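Le tiroir, dernier bastion du travail domestique

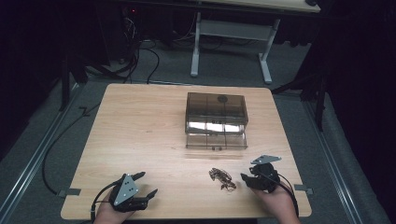
On me demande à chaque repas de famille si les robots vont bientôt ranger la maison. Non. Pas bientôt. Voilà, c'est dit, on peut passer au fromage. Mais comme Verschueren me réclame un papier de fin d'année et que j'ai rendu celui d'avril avec trois semaines de retard, développons. Le problème n'a jamais été la force, ni la vitesse. Le problème, c'est le petit bazar. Prenez un bac à tiroir en plastique fumé, posé sur une table en bois clair, et devant, à plat, une petite chose brune, toute en branches, un insecte en jouet peut-être, ou un bout de truc séché. Une pince noire à gauche, mâchoires ouvertes, une autre à droite, presque refermée. Et deux mains humaines pour les tenir. Deux mains, pour une chose qu'un gamin ramasserait sans regarder.

Je ne me moque pas. Enfin si, un peu. Mais essayez donc. Prenez deux pinces de cuisine, une dans chaque main, et ouvrez un tiroir léger. Il vient, et le meuble vient avec. Il faut bloquer d'un côté, tirer de l'autre, doser. Puis attraper l'objet, par où ? Une branche ? Elle plie, ou elle casse, ou l'objet pivote et retombe. Et le plastique translucide, avec ses reflets — une horreur pour une caméra. On voit à travers, on voit dessus, on ne sait plus où est le bord.

Mortimer Ambrose, avec qui je me dispute par mail depuis des années, pense que je suis de mauvaise foi. Il a passé sa carrière chez Godier, sur des lignes de conditionnement, et il m'écrit (je traduis, son français est pire que mon anglais) : « Tu juges un apprenti sur sa première matinée. » Bon. L'argument est honnête. Chez Godier, dit-il, les bras posent des couvercles jour et nuit et personne n'y trouve à redire. Sauf que les couvercles sont tous pareils. Ils arrivent dans le même sens, à la même hauteur, sur un tapis conçu pour eux. L'atelier s'est plié à la machine. Une cuisine ne se plie à rien du tout.

J'ai visité l'entrepôt Perar, à Edotcombe, au printemps. 484 références en rayon. Sur ce total, le bras de préparation en prenait 60. Les cartons, les flacons à bouchon large, les boîtes rigides. Le reste, les sachets, les filets, les machins souples ou pointus ou transparents, c'était pour les gens. Des gens avec des gants troués au bout des doigts, exprès, pour mieux sentir. Voilà tout le sujet, pour moi : sentir. On a des caméras partout et presque rien au bout de la pince.

Le chef d'équipe m'a montré une démonstration. Le bras devait ranger 10 pièces dans un casier. Il en a rangé 3, puis il s'est arrêté, quelqu'un est venu appuyer sur un bouton, il est reparti. Très joli mouvement, au demeurant. Calme. On aurait dit un chirurgien qui a oublié ce qu'il opère.

Alors, inutile, tout ça ? Je n'irais pas jusque là. L'idée de faire faire le geste par des humains, pinces en main, pour que la machine apprenne ensuite, me paraît plus sérieuse que les vidéos de majordomes en plastique qu'on nous sert chaque hiver. On part du travail tel qu'il est. Un tiroir, une bricole, une table. C'est modeste, c'est lent, c'est sans doute par là que ça viendra. Ambrose jubilera, je lui laisse la phrase.

Ce qui m'agace, c'est le vocabulaire. « Autonome », « polyvalent », « prêt pour la maison ». Prêt pour quelle maison ? Pas la mienne. Dans mon tiroir du bas il y a des élastiques fondus, une clé qui n'ouvre plus rien, des piles dont on ignore l'état, un morceau de guirlande. Ranger, là-dedans, ça veut dire décider. Garder la clé ? Jeter la guirlande ? Une pince parfaite n'y changerait rien, il lui manquerait ma belle-mère pour dire que la clé, surtout pas, malheureux.

Et puis il y a le prix, dont on parle peu. Une femme de ménage, un préparateur de commandes, on les paie mal et on trouve ça normal. Tant que ce sera le cas, qui va financer dix ans d'efforts pour fermer un tiroir proprement ? Les mêmes qui vous expliquent que ces métiers sont « sans qualification » dépensent des fortunes à essayer de les imiter, et ils y arrivent pas. Il faudrait peut-être en tirer une conclusion sur les fiches de paie, avant d'en tirer une sur les robots.

Je m'arrête là, le papier doit partir ce soir et il reste la table à débarasser. À la main.

31 décembre 2019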